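The Brasero Linen Tea Towel

Vilesdale Kitchen Cloths – shop – tea towels – heavyweight

In stock. Sold singly or in packs of 3.
Colours: oat, brick, ink, bottle green

I've been selling tea towels for long enough to have strong feelings about them, and the Brasero is the one I take home. If you came to my stall last August you'll have heard all this already, so do skip down to the washing notes. Everybody else, get the kettle on, I go on a bit!

It's a big, plain, heavy linen towel with a stripe down each long side and a hanging loop on one corner. No printed lemons, no map of anywhere. I do like a printed towel as a present, but the ink sits on top of the cloth and you end up pushing water about the plate. The stripe on the Brasero is woven in, so both faces dry just as well as each other and you can pick it up any way round.

How it feels

Stiff, to begin with. I'd sooner tell you now than have you write to me in a huff. New linen has a sort of papery crispness and for the first few goes you'll wonder what you've paid for. Wash it, hang it, use it, wash it again, and at some point you'll notice it's gone soft and slightly slouchy and is drinking up water like a sponge. Mine at home have reached the stage where they drape over the tap and stay there, and my sister has tried to leave with one more than once.

Cotton towels do it the other way round. They feel lovely in the shop, and they're fine, I sell those too (see the Baluyot, further down), but they hold the damp for longer and they get that smell. You know the smell. Linen dries out fast on a hook, even in my kitchen, where the window has been painted shut by somebody long before me.

What it's good at

Glasses, first and foremost. Linen leaves hardly any fluff behind, so if you're fussy about wine glasses or you've got a set of your gran's that only come out at Christmas, you'll be happy. It's big enough to hold the bowl of the glass in one end and polish with the other, so your fingers never touch it.

Bread, too. I use one over the bowl while dough is rising, damped a little if the house is warm, and a floured one for turning out a round loaf. Keep one just for that job if you bake often – dough works its way into the weave and you don't want it on your glasses.

Salad leaves: pile them in the middle, gather up the corners, go outside and whirl it round your head. Quicker than a spinner and far more fun, though mind who's sitting on the back step.

What it isn't so good at

Hot pans. It's thick for a tea towel but it's still a tea towel, and a damp one will let the heat straight through to your hand. Buy an oven cloth, please. I don't even mind if you don't buy it from me.

Mopping up turmeric, beetroot or red wine, if you care how the oat one looks afterwards. Get ink or bottle green if yours is that kind of household (mine is).

Washing and drying

Wash before you use it the first time. It'll shrink a touch, mostly lengthways, and I cut them long to allow for that. After that, a normal warm wash with whatever powder you've got. Leave out the fabric softener. Softener coats the fibres, and a coated towel won't take up water, and then I get an email saying the towels have stopped working. If you've already done it, a couple of hot washes with a spoonful of soda crystals will usually sort it out.

The brick one lets go of a bit of colour early on, so keep it away from your white shirts for the first 2 washes.

Line dry if you can. A tumble dryer won't ruin it, but take it out while there's still some damp in it, otherwise you get creases that look as if they've been put in with a chisel. I pull mine flat by the corners, fold them in three and put something heavy on top. I don't iron tea towels. My mother ironed tea towels, and handkerchiefs, and once, I'm fairly sure, a dishcloth, so perhaps I'm making a point.

Folding for a drawer

People ask me about this more than you'd think. Lay the towel out flat, fold it in half lengthways, then in half lengthways again so you've got a long strip, then bring the short ends to the middle and close it up like a book. They'll stand on their edges in a drawer and you can see every colour at once. 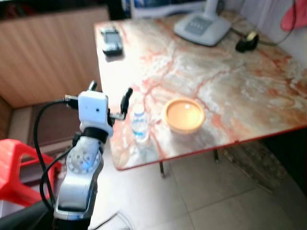 If your drawer's a shallow one, roll them from one end and pack them side by side, which also keeps the loops from catching on one another. I did mine like that for years in the old flat, where the only spare drawer was the one under the oven.

Which one should you get?

The Brasero is the heavyweight. If that sounds like too much cloth for you, there are two others on the shop page.

The Baluyot is cotton, with a honeycomb weave, and it's smaller, softer from the start and cheaper. It's a very good hand towel for by the sink. It does leave the odd bit of fluff on glass.

The Prudidach is half linen and half cotton, and I brought it in for the people who couldn't decide. It softens sooner than the Brasero and dries faster than the Baluyot. I was a bit sniffy about it when it arrived and I've come round. It only comes in the one colour for now, a sort of washed-out blue.

What customers say

"I bought one to see what the fuss was about and went back for the pack. They've been through the wash every week since and look better than when they came. My only grumble is the loop, which I'd like on the long side." – Marilou Panganiban

She's got a point about the loop. I've tried a few with it on the long side and they hang nicely, but they slip off a narrow hook, so it's staying on the corner until I find something better. If you'd like yours moved, put a note on your order and I'll sew it on where you want it for no extra charge. Allow a few more days if you do.

Postage and returns

A single towel goes in a large letter, so it'll fit through most letterboxes. Packs go as a small parcel. Everything's wrapped in tissue with a paper band round it, and if it's a present I'll leave the price slip out, you only have to ask.

You've got 26 days to send anything back if you don't get on with it. I'd rather it hadn't been washed, for obvious reasons, but if there's a fault in the weaving or a seam comes undone, send it however it is and I'll mend it or swap it. Small slubs (the thicker bits you'll see running through the thread) are part of linen and aren't a fault. Holes are. So is a wonky hem, and I've let one or two of those past me in my time, sorry!

The last batch was 400 towels and the brick went first, so if that's the one you're after I'd not hang about. The next lot of brick won't be on the loom until the oat is finished, and I never get a straight answer from the mill on dates. You can leave your email on the contact page and I'll drop you a line when they land.

Care card in the pack: yes
Hanging loop: yes, cotton tape
Hem: double turned, all four sides
Fibre: all linen, stripe included
Page last updated: 2023-01-28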